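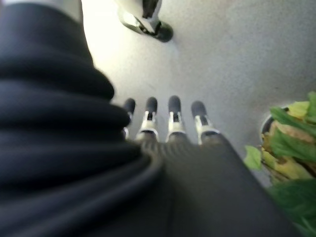 About us

Hi, I'm Mio Chiba, and I started Brarnon because I couldn't find a decent co-op game to play with my sister on her tablet while I was on my TV box. So I made one! It was called Vokus, it was pretty rough, and 104 people bought it in the first week (hello to all of you, I still have your emails).

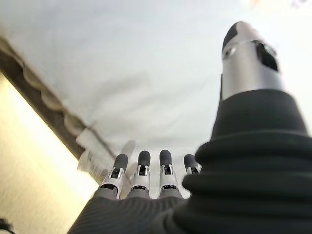 Hidayah Ismail joined that October to fix my netcode, and then stayed on to do the music as well. We're a team of 6 these days, with 2 games out on phones and consoles and a third, Amovico, in testing. It has 40 levels so far, and my favourite is the flooded library.
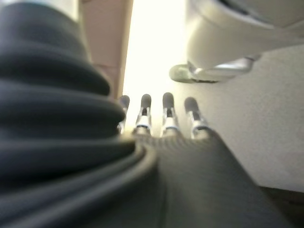 We don't do loot boxes, and your saves move with you when you switch devices. If something breaks, write to us through the support form. Hidayah or I will answer, usually with a cup of tea on the go and way too many questions about your wifi.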